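Objet : Re: [regles-cellule] Écart entre pièces textiles

Takeshi Fujimoto a écrit :
> La règle 4 demande-t-elle une bande libre entre deux serviettes, même de couleurs différentes ?

Oui, quelle que soit la couleur. 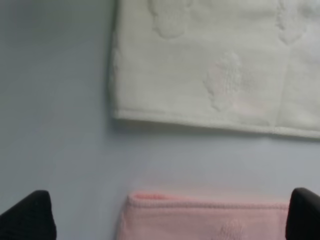 Chelsea Dawber
Référente bonnes pratiques, Skalcombe

La bande se vérifie sur la vue du poignet, avant la fermeture des doigts. Pour le bac, un seul bras pince le tissu et l'autre reste à l'écart, pince vide.

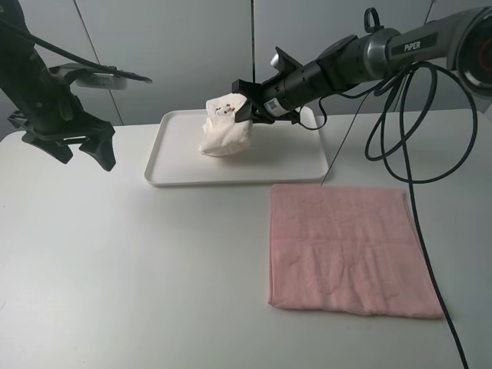

Prise au-dessus du bac, serviette rose à plat

Remarques à envoyer sur la liste avant fin avril.

Chelsea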